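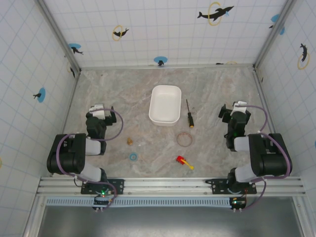

Two black-and-white robot arms mounted on an aluminum rail, facing a tiled enclosure.

Hisby's council votes in November on whether to extend business rate relief to the Kirar estate, where Zenine builds gearbox housings for export. The relief now covers 4 of the estate's units. The draft would cover all of them for firms that add staff and keep them for a full year.

Zenine is the largest employer affected. It has 1469 people on its payroll, 107 of them hired in the current financial year. Under the draft, only those 107 posts would count toward the relief, and each would be checked against payroll records at the end of the term.

Evie Hulme, who represents the Sowerby ward, supports the measure but has tabled an amendment. Her text would exclude agency posts and require firms to publish the share of new jobs held by local residents. "If the town gives up the income, the town should see the numbers," she told the finance panel.

Officers raised a separate point about roads. The estate has a single access from the Sowerby side, rated for 3000 vehicle movements a day. Their report says the rating should be reviewed before any further units are let, and that the cost of a second access is not in the capital plan.

The panel passed the draft to full council without a recommendation. Hulme's amendment will be taken first. If it falls, the original wording goes to the vote unchanged, and the road review will proceed under the existing highways budget.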